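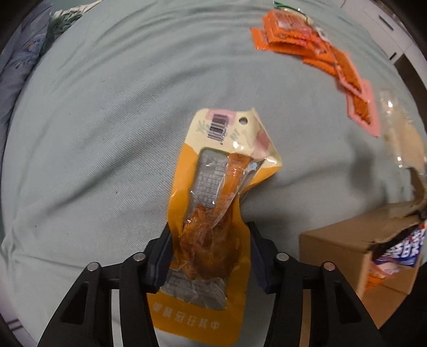
Snack Week at the Kunik Project

Hi everybody, and welcome to the gallery page! I've been promising my sister and two or three very patient coworkers that I'd put something up from the collecting side of Kunik, and it's finally here, dated June 21, 2025 so I can't pretend later that I was faster than I was.

Quick catch-up if you've just wandered in from the Stadia newsletter. Kunik is our try at teaching a two-finger hand to sort out a messy grocery order: pick a thing up, turn it if it needs turning, put it where it goes. We don't write rules for any of that. We do the job ourselves, over and over, holding the gripper by its handle, and the learning system gets the recordings. When I-hsuan Shih started the project we had 54 takes and most of them were of a sponge. As of last night we have 1028, and 467 of those are food in soft packaging (my department, hooray).

Soft packaging is the fun part. Boxes are easy, cans are easy once you've found the middle. A pouch bends, slides, crackles and throws light all over the place, and no two grabs come out the same, so it wants a lot more takes than you'd guess.

The yellow pouch

My favorite of the whole batch! Vacuum sealed, long, a bit stiff where the food is, with a clear window in the middle so you can see the saucy orange-brown strip inside. I think it's tofu, I-hsuan votes meat, and neither of us reads the package well enough to settle it. I like to take these low down, with a pad on each side and the cream end with the barcode sticking up. Taking one by the top is a different kind of grab and gets its own folder, so please don't mix them if you're helping out with the sorting.

I also love how crinkly the plastic is. All those little bright spots along the bend are exactly what the Seyoum model used to trip on, back when our only training takes were done under one boring desk lamp with matte boxes.

The rest of the haul

The little orange sachets come joined in a row, and I leave them joined for the first round of takes. Then I tear off one or two and do it again. (Do label which is which. I didn't in November and spent a whole evening fixing it.) There's a clear plastic bottle lying on its side too, and clear things are still our weakest group by a mile, so I try to get one into every setup whether it's the thing being picked up or not. And then the cardboard box with the torn flap and the big blue and white bag hanging out over the front! Bags half in and half out of boxes are on the wish list, so if you've got a good one, go for it.

Everything's on the pale blue-green fabric, wrinkles and all. Flernholm asked us for more soft surfaces, and the folds change how a packet sits every time you put it down. I do 3 takes per object, shuffle everything, smooth nothing, and start over.

What I still need

More clear packaging, more things with hanging holes, anything in a net. Jars can wait. If you're recording at home, keep your wrist loose and let the jaws open all the way before you move off, and put your initials in the notes field, please, it saves me so much guessing. New batches go in the shared folder under your own name, and I'll get through them as fast as I can!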